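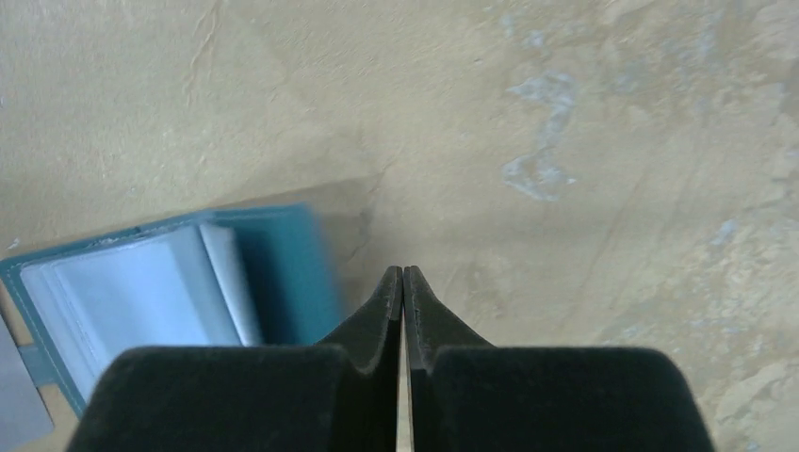 Gilang Santoso wrote in after the last handout to say that a card holder is only a drawer you can lose on the bus, and could we please spend a session on what to take out of one before we talk about what to put in. I think that's a very fair request, so I've moved things around and we'll begin there.

Vestden Evening Courses
Small Things on the Desk, Handout 4
August, by your course tutor
4 min read
100 shares | 15 comments

Bring whatever you have to class. It can be a proper card holder, a little photo album, or one of those folding things with plastic sleeves that came free with something else (mine came from Dollora with a pair of curtains, and I've used it for years). They all work on the same idea, a cover with a stack of pages inside, and they all go wrong in the same way, which is that we slip a card in behind another card and never see it again.

Emptying the holder

Open the cover flat on the desk and go through from the front. Take out every card and lay it down in front of you, even the ones you know you're keeping. I know this feels slow, but please don't sort while the cards are still in the sleeves. I've tried it both ways with several classes now and the people who sort in place always end up with a library card from a town they've left.

Once it's empty, wipe the sleeves with a dry cloth and let the holder lie open for a while. A blue-green cover with pale stitching down one side is a lovely thing to own, but the stitching does collect dust, and a soft toothbrush along the seam gets it out better than anything.

Putting cards back

Cards you use every week go in the front. Cards you need once or twice a year go at the back, and if you have enough of them they deserve a holder of their own. Leave the last sleeve empty! You'll be handed a card by somebody before the month is out, and it's so nice to have a place waiting for it.

The rest of the desk

Now that the cards are settled, we can look at the neighbors. A small whiteboard is a good companion for a holder, propped up at an angle so you can read it from your chair. Mind the old writing, though – "Love 19" in faded blue marker may be sweet, but faded strokes sit under whatever you write next and make the whole board hard to read. Clean the full surface, right out to the pink-red frame, before you start a new list. And a roll of tape in front of the board is handy for sticking up the odd receipt, as long as it isn't in the way when you reach for the marker.

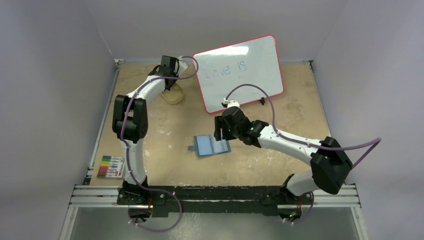

For next time

Please write a short list of everything that lives on your desk, in the order your hand goes to it. Half a page is plenty. If you use the Gandier notebook from the course pack, leave the facing page blank for changes.

We meet in the same room, Jalali House, upstairs. Bring your holder again, and a marker that still works – I'll have a couple of spares in my bag, and the dry cloths as well.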